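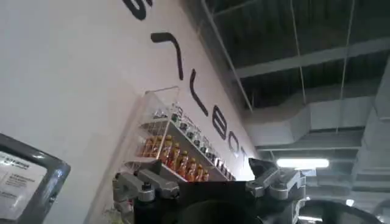
手首のカメラから、飲み物の棚の前で。

すっかりご無沙汰してしまいました。前に書いたのがまだ長袖の季節で、下書きだけは何本かあったのですが、どれも途中でロボットの話から部室の電気ケトルの話に逸れていって、読み返すと恥ずかしくてそのままになっています。今日は逸れません。たぶん。

学生チームNukonの練習に顔を出すようになって、ずいぶん経ちました。指導役といっても、私はもともと機械のほうの人間で、学習のことは学生たちに教わってばかりです。メンバーは四人。少ないです。少ないのですが、全員がよくしゃべるので、練習中はもっと大勢いるような気がします(うるさい、という意味ではなくて、いや、少しうるさいかもしれません)。

目標は九月のPresoritzという学生競技会です。家事を模した課題がいくつかあり、そのなかから選んで出るのですが、Nukonは洗濯機から衣類を取り出す課題にしました。ほかの候補は食器の片づけと、棚からの飲み物の取り出し。話し合いは長かったです。飲み物のほうがずっと楽に見えましたから。ボトルは形が変わらないし、立っていてくれるし、色もはっきりしています。それなのに最後は洗濯に決まりました。理由を訊いたら「自分の家でいちばんやりたくないのが洗濯だから」だそうで、それを聞いた私は何も言えませんでした。私もそうです。

というわけで、ここしばらくの練習はほとんど洗濯機とのにらめっこです。やることは言葉にすると短くて、ドアの開いたドラムに腕を入れて、中の服をつかんで、引き出して、かごに入れる。人間なら考えもしない動作ですよね。私も今朝、半分寝たままやりました。ところがロボットの腕にとっては、開口部の縁がまず怖い。縁に手首が当たらない角度で入れようとすると、今度は奥に届かない。届く角度にすると肘が余る。最初の何日かは、服に触る前の話ばかりしていました。

この腕の入れ方を決めるために、学生たちが床にテープで位置の印をつけ始めました。台をここに置いたとき、こっちに置いたとき、と比べていくうちに印が増えて、どれが今の正解なのかわからなくなり、全部はがしてやり直したのも懐かしい話です。今は一枚だけ残っています。はがすときに怒られそうな、しぶといテープです。

操作は人が遠隔でやって、その動きを記録して学習に使います。一回の操作を私たちは「一本」と数えていて、目標は400本。最初の週に録れたのは70本でした。まあ順調じゃないかと私は思ったのですが、あとで見直したら、操作していた子が途中で手順を変えていたことがわかったんです。前半はまず服の端を探してつまんでいて、後半は真ん中をがばっとつかんでいる。どちらも取れるのですが、混ぜて覚えさせると、モデルが迷うような動きをする。手を伸ばしかけて、戻って、また伸ばす。あれはあれで、朝の私にそっくりでした。
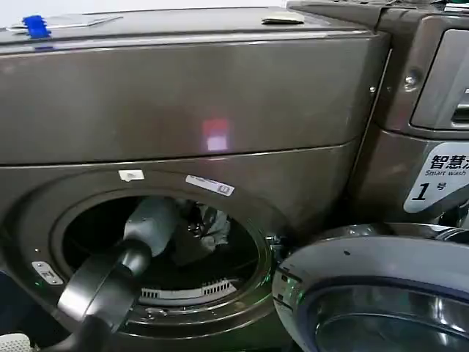
文:Bujar Kovačević

さて、手順の話を続けます。相談の末に、つかみ方は「手前から見えている折り目をつまむ」に統一することになりました。がばっと派の子は少し不満そうでしたが、二日もやると上手になって、今ではチームでいちばん速いです。こういうのを見ていると、教える側としては楽しくて仕方がない!

難しいのは、やっぱり暗さです。ドラムの中は暗いし、練習に使っている服は濃い灰色。頭のカメラから見ると、服とドラムの奥の境目がどこなのか、私の目ではよくわからないことがあります。白いタオルから始めればよかったのでは、と私は何度か遠回しに提案しました。四人の返事はいつも同じで、白いタオルはあとで足せばいい、見えにくいほうを先にやっておきたい、と。若いというのは頼もしいものです。私が学生の頃は、とにかく見栄えのする条件を先に選んで、発表の前の晩に青くなっていました。

それから、反射。洗濯機の前面がつやつやしているので、照明が四角く映り込みます。人間は見ればすぐに映り込みだと思うわけですが、カメラの位置をほんの少し変えるだけで、この四角がすっと動いてしまう。学習にどれくらい影響するのか、正直なところまだはっきりした答えは出ていません。照明を変えて録ったものと変えずに録ったものを分けて、順番に試しているところです。一人が表を作ってくれて、これがまた丁寧な表で、備考欄に「この回はお腹がすいていた」などと書いてあります。操作が雑になった理由らしいです。案外、いちばん役に立つ欄かもしれません。

ソフトのほうは、チームが内輪でGoodwinと呼んでいる記録用のプログラムを使っています。去年の先輩が書いたもので、コメントがほとんどなく、変数の名前が全部食べ物です。「onigiri」に左手首の角度が入っていると知ったときは目を疑いました。直そうと言いながら、動いているものに触るのが怖くて、そのまま使っています。覚えてしまうと案外不便でもなく、先日は「おにぎりがおかしい」という一言で全員が配線を見に行きました。外から来た人が聞いたら、何の部活かと思うでしょうね。
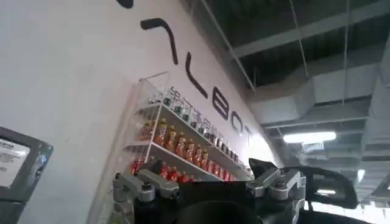 手首のカメラの扱いについても、書いておきたいことがあります。頭のカメラだけで足りるのではないか、というのが最初の頃の私の考えでした。データは軽いほうがいいですし、配線は少ないほうがいい。けれども腕がドラムに入ると、頭からの映像では腕そのものが手前をふさいでしまって、肝心の指先が見えにくくなるんです。そこで手首の映像も一緒に録ることにしたら、今度は映像の傾きに皆が慣れるまで時間がかかりました。何しろ手首の向き次第で世界が斜めになります。壁の棚を映せば、赤いのも橙色のも、上の段の小さな瓶も、そろって右下へ滑り落ちていきそうに見える。壁の大きな文字まで坂になっていて、初めて画面で見た日は、私は首を曲げたまましばらく戻せませんでした。学生たちは平気な顔で、斜めのまま「もうちょっと右」などと言い合っています。その右がどちらの右なのか、私はいまだに訊き返します。

この「どちらの右か」問題は、笑い話のようでいて、操作の引き継ぎのときには本当に困ります。操作する人と横で見ている人で画面が違うからです。いろいろ試した結果、今は「ドアのほう」「奥のほう」と、洗濯機を基準に言う決まりになりました。決めた当日に私がさっそく間違えて、罰として飲み物をおごらされました。四人分です。

ちなみに、途中でデータが200本になったとき、ささやかなお祝いをしようという話が出ました。ケーキを買うか、それとも練習を早く切り上げるか。意見が割れて、結局その日はケーキを食べてからもう少し録っていました。録りすぎです。帰りなさいと言った私も、つい横で見てしまっていたので、偉そうなことは言えません。

練習の流れも少し整ってきました。始める前に腕の原点を合わせて、カメラの映像が両方来ているかを見て、服を入れる。服の入れ方は毎回変えます。丸めたり、広げて放り込んだり、奥に押しつけたり。この役が意外に人気で、皆なるべく意地悪な置き方をしようとします。操作する側は当然うなる。うなりながら取れたときの顔がとてもいいので、これを見るためだけにでも通う価値があります。

失敗で多いのは、つかんだつもりでつかめていない、というものです。指は閉じた、腕は引いた、でも服は奥に残っている。人間なら指先の感じですぐ気づくところを、映像だけで判断しなければいけません。学生の一人は、引き始めてすぐに一度止まって、服がついてきているか確かめる動きを入れたいと言い出しました。一本あたりの時間は延びます。競技には制限時間があるので、延びた分は痛い。それでも試す値打ちはあると思って、今度のまとまった練習で二通り録って比べることにしています。

前回の記事で洗濯機の課題のことをちらっと書いたところ、うれしいことに感想をいただきました。コメント欄だと埋もれてしまうので、ここに載せさせてもらいます。

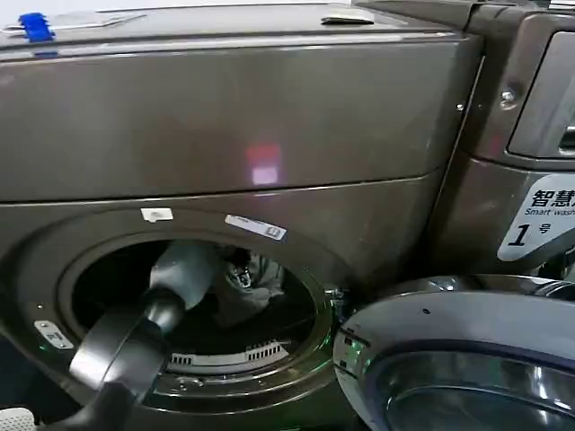 匿名の方より:うちの研究室でも以前、ドラム式の洗濯機で同じようなことをやりました。いちばん苦労したのは服が二枚以上になったときで、一枚引くともう一枚がついてきて、縁のところで引っかかるんです。一枚だけの練習が長すぎると、そこで全部やり直しになります。早めに二枚を混ぜたほうがいいですよ。それと、袖です。袖は敵です。

読んですぐ、部のチャットに貼りました。既読がついて、しばらく間があって、それから「袖……」という返事だけが来ました。思い当たることがあったのでしょう。実は私たちも、二枚の練習は400本がそろってからにするつもりでいたのです。せっかくの助言ですから予定を見直して、残りの分のうちいくらかは二枚で録ろうということになりました。配分はまだもめています。もめ方がだんだん上手になってきたのも成長のうちだと思って、お茶を飲みながら聞いています。

匿名の方、本当にありがとうございました。もしまだ読んでくださっていたら、縁で引っかかったときに腕をどう動かして外したのか、教えていただけると四人が喜びます(私も喜びます)。上に持ち上げるのか、一度戻すのか、そこで意見が真っ二つなのです。

次は二枚になってからの様子を書くつもりです。Goodwinの変数がまた一つ増えて、今度は「tamagoyaki」だそうなので、その中身もわかったら報告しますね。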